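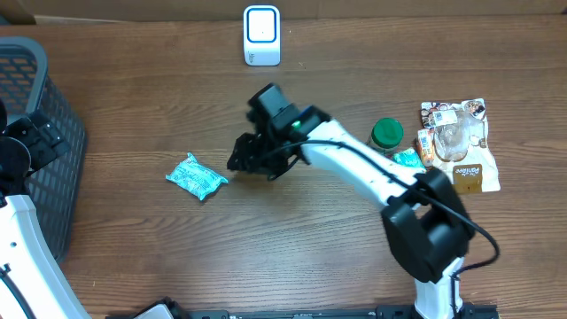
Eamon Dunne asked again, before the last minutes were even read, why the work table has to be bare at the end of the evening when the next group only covers it up again. Three people answered at once. Taken as item 1.

1. Work table
Agreed after some back and forth: top cleared every night, all of it, nothing left "just till tomorrow". Baskets can stay out if they are at the edge. Eamon wants it noted that he thinks this is fussy. Noted.
Wood is marked. Fitzgerald's people say oil it, Arnow's people say leave it alone, oil gets on the fabric. No oil for now. Try a scrap piece first – Grunton has offcuts.
No hot mugs. We said this in January.

2. Last minutes
Read, fast. One correction: the shelf brackets were paid for by Palesance, not Grunton. Passed.

3. Money
Balance 1,658. Out since last time: 474 for the shelving and the two lamps, receipt handed over, lamp receipt is on the same slip. Question wether the lamps came out of the same pot as last year's. They did. Kettle not replaced yet, leave it until the fall.

4. Sorting and packing
Long item. Donations come in mixed and get put down wherever there is room. Proposal from the Arnow side: one basket per kind, emptied onto the table, sorted, packed, table clear before the next basket is tipped out. Fitzgerald side said slow. Tried it last month anyway and we were done by 9, so no real objection.
Decided:
Baskets to the left, boxes to the right, folding in the middle.
Anything stained goes straight in the rag sack, don't debate it.
Odd socks – keep for one month then rags.
Labels on the short side of the box so they can be read on the shelf. Marker, no more pencil.
Children's things by size not by color. Somebody has been doing color.
Don't overfill. Two of the Palesance boxes split at the bottom on the stairs.

Tape: still the cheap kind, still doesn't stick. Grunton to ask for the better one. If it's more than double, ask before buying.

5. Storage closet
Door sticks. Planed once already, sticks worse. Could be the hinge. Eamon will bring a screwdriver and look at it, was asked to look only.
Top shelf is for empty boxes, flattened. Winter coats moved down to the botttom two shelves, they were too heavy up there.
Key back on the hook please. It went home in a pocket again and the Arnow group stood in the hall for a good while.

6. Other business
Someone asked if the lid of the big crate had turned up. No.
Request for a second pair of good scissors. Yes, buy. Fabric only, put a ribbon on the handle.
Floor by the window to be swept under as well as around.
Thanks to Fitzgerald for the buns.

To do
Eamon – closet door, hinge
Grunton – tape price, wood offcuts for the oil test
Arnow – basket labels, scissors
Palesance – stronger boxes, at least 9
Everyone – key!!

Next meeting same place, 3 in the afternoon, bring own cup. Closed in a hurry as the hall was needed.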